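Feb 16, 2019

I write my letters by hand again. In February I finished 11 of them, all on the thin paper from Kisby, and many bad first pages I tore up.

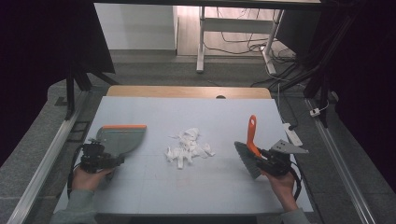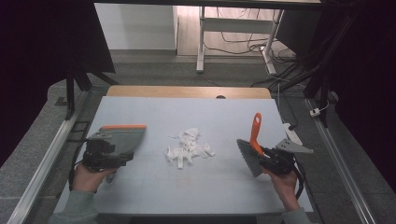

A small dustpan is enough for scraps of paper. The ink is more difficult, it needs a long time to dry.

Marking my last post, a reader from Perron wrote that pencil is also polite, and that her aunt never used anything else. I will try it for the next letter.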